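Unit 6: Mounting and aligning two arms on one table
Notes by Amerley Quansah, Odel shared workshop

Read this before you touch the base bolts. We assume both arms are already assembled and each one homes on its own.

Spacing. Our bases sit 58 cm apart, center to center. Any closer and the elbows meet before the grippers do. Measure twice, then tighten the bolts in a cross pattern.

Cables. Leave slack at the wrist. Clip the cable at the base only, then turn the last joint through its full range by hand with the power off. If the cable pulls tight anywhere, start over. 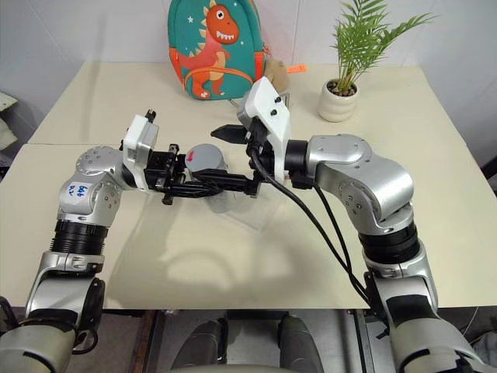
Odel workshop, July

With both arms bent in over the table, the grippers should point at each other at the same height. Check this from the side with a ruler — the eye is poor at it. The gray cylinder between them makes a good first target. A clear cup or clear box is harder, so leave those for the second exercise. Note the long loop of black cable on the right arm.

Label each arm near the elbow and copy the label into your config file. The left one reads 69 R2. Swapped arms were our most common fault last term.

Speed limit for the handover exercise is 49 mm per second. Keep one hand on the stop button.

For next time: bring your spacing measurements and the offset table from Unit 5, filled in for both arms.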